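Swapping the hard drive in an old desktop tower

Quick one. Had three people ask me this since December so it's going up here instead of in another email.

This is for the older office style towers, the ones with a blue plastic caddy around the drive. Mine is a Villca refurb. Yours might have screws instead of the caddy, same idea, bit more swearing.

What you need

- small Phillips screwdriver, for the side panel
- replacement drive, 3.5 inch, SATA
- a table with room to lay the case flat
- phone for a before photo of the cables
- a cup for screws

Before you open it

Back up. Then check the backup opens on another machine. Finn Vogler skipped that on his and lost a folder of 4000 scanned slides, he still brings it up.

Shut down properly, not sleep. Switch off at the back, pull the power cord, then hold the front button in for a few seconds. Everything else off the back too - monitor, keyboard, network.

Getting the drive out

1. Lay the tower on its side, open side up. Don't try it standing, the cables flop into your way.

2. Panel off. Two screws at the back on mine, then slide and lift.

3. Touch bare metal on the chassis before you touch anything else. Do it again whenever you come back to the table.

4. Take the photo now. You will not remember which port.

5. Unplug the power and data connectors from the drive. Hold the plug, not the wires. The data plug may have a little metal clip, squeeze it. The power one is just stiff, rock it side to side.

6. Squeeze the caddy tabs in and pull the drive straight out, caddy and all. No twisting. If it stops halfway check for a wire caught underneath.

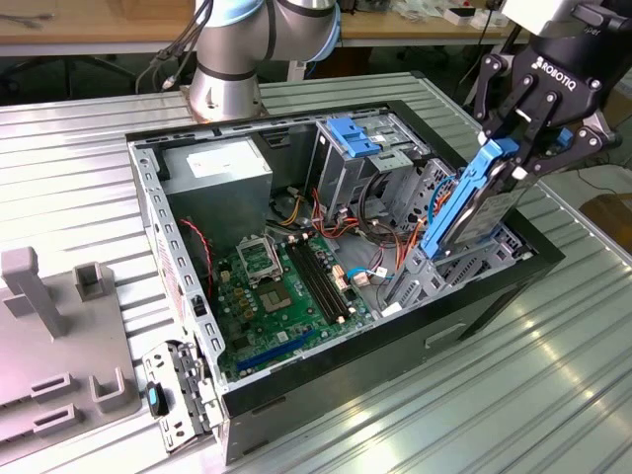 7. Put the caddy down somewhere it wont get knocked. Flex one side outward until the pins leave the screw holes, then the old drive drops free. Label it. Masking tape and a pen, "OLD", done.

Putting the new one in

Same thing backwards. Pins into the holes on one side first, then flex the other side over. Check the connectors face the same way as on the old drive, I've done it backwards more then once. Slide in till it clicks. No click, not in. Pull it and go again.

Power plug, data plug. Both are L shaped inside so they only go one way. If you're pushing hard, flip it.

My replacement was a Flernine 2 TB, way too big for what it does, but it was there on the shelf at Dadau. Cost me 188 and the next size down was nearly the same money.

Cables

Give these a minute. The power bundle wants to sit in the middle of everything and it will rub on whatever is near it. Push it back toward the chassis wall, keep it off any fan, and don't bend the data cable sharp. A loose curve is fine.

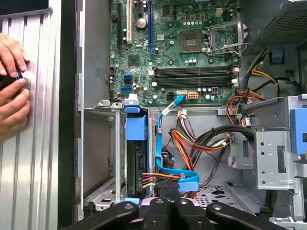 Check both ends of the data cable before the panel goes back. It's easy to fix the drive end and forget the board end, or the other way round. Follow it with a finger. On this board the bright blue cable goes into the white SATA port, next to the white eight-pin power connector, and the two blue ports on the left edge of the board are a separate pair. Use the port from your photo and you won't have to mess with boot settings. And if the processor is out, like here, keep fingers and screws well clear of the socket. Those gold contacts are a pain. Processor and heatsink go back before you try to start anything, obviously.

First start

Leave the panel off for this. Monitor and keyboard in, power cord last. Go into setup (F2 on mine, F10 or Delete on others) and look for the drive in the list. There? Good, shut down, panel on.

Not there:
- reseat the data cable, both ends
- try a spare power plug from the same bundle
- try a different data cable, they do go bad
- then another port

New drive shows in setup but not in Windows - it's blank. Open Disk Management, initialize it, make a new volume. GPT is fine for most people.

Cloning the old drive over is a separate job. I used a Nandstead dock, left it going overnight, 200 GB. Will write that up when I get a chance.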